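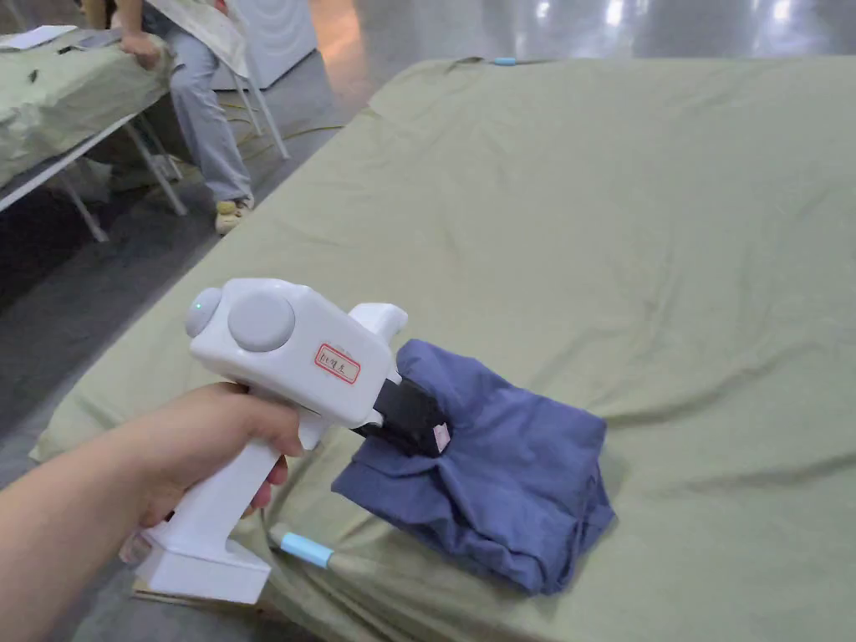 Section 4: First Wash and Everyday Use

The Fivitz is a compact washing machine for apartments, and it behaves like most things that live in apartments: well enough, if you read the lease. Finish Section 3 (Leveling and Hoses) before you go on. If the machine rocks when you lean on it, you haven't finished Section 3.

4.1 The empty run

The drum arrives with a thin film of factory oil. Your shirts don't want it.

1. Open the cold tap all the way. Check both hose ends with a dry paper towel.
2. Close the door until it clicks. A door that looks closed and a door that is closed are different doors, and the machine only starts for the second kind.
3. Turn the dial to Drum Clean. The display shows 90, meaning minutes.
4. Press Start and go do something else.
5. When the display reads End, wait 2 minutes for the lock to let go. Pulling on the handle has been tested extensively by our customers and does not speed this up.

Caution: Do not put detergent in for the empty run. The foam has to go somewhere, and it prefers the floor.

4.2 Loading

1. Empty the pockets. Pens, tissues, and lip balm are all machine washable exactly once.
2. Shake out anything folded. A towel that goes in as a brick comes out as a wet brick.
3. Fill the drum loosely, to no higher than the row of holes marked with a line.
4. Check the rubber door seal for socks.

Note: One heavy item alone, such as a bath mat, will slide to one side and stay there out of spite. The machine will try to balance it, give up, and show E4. Add a couple of towels for company.

4.3 Choosing a program

Daily: 59 minutes, warm. Most people use this one and never learn the others.

Cotton: for sheets and towels. Longer and hotter.

Delicate: cool, slow spin. For the things whose labels are mostly crossed-out symbols.

Spin Only: top speed is 1000 rpm. Let the cat leave the room first.

To change programs after pressing Start, hold Start down until the display blinks, then turn the dial. Turning the dial by itself does nothing, however firmly it is turned.

4.4 Detergent

Use the middle drawer for liquid and the left drawer for powder. Softener goes in the small one with the flower on it. In soft water, half the amount on the bottle is plenty. The people who print the bottle also sell the bottle.

Caution: Never mix bleach with any other cleaner in the drawer.

4.5 After the wash

1. Take the laundry out the same day. Tuesday's load found on the weekend counts as a new load.
2. Wipe the door seal, including the fold at the bottom.
3. Leave the door ajar so the drum can dry. Keep small children and pets away from it.
4. Close the tap if you will be gone overnight.

Cleaning the drain filter is covered in Section 5. Have a shallow pan and an old towel ready before you turn to it.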